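Come and lay tables with us at Tremlow!

We're looking for people to join our table-setting and clearing sessions this July, and we'd love to hear from you if you enjoy sorting, stacking and putting things where they belong. You need no experience at all, just a bit of patience and a willingness to do the same small job more than once (it's oddly soothing, we promise).

Each session lasts 30 minutes. You'll work at a white table with everyday bits and pieces: a plate, a bowl and mug in pale green, a bottle of ketchup, some fruit, a big black tray. One round might be laying a place for breakfast, the next might be getting everything onto the tray in whatever order feels natural to you.
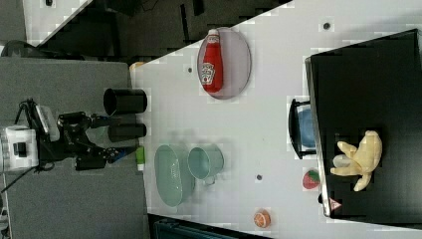
There are 27 places left, and you can come once or sign up for several sessions. Anyone over 18 is welcome, left-handers especially! Tea and biscuits are on us, and we pay £12 a session plus your bus fare.

To put your name down, write to Shewit Birhane or Ching-wen Lai at the Tremlow front desk and tell us which mornings or afternoons suit you. We'll reply to everyone.

Posted 11/03/2022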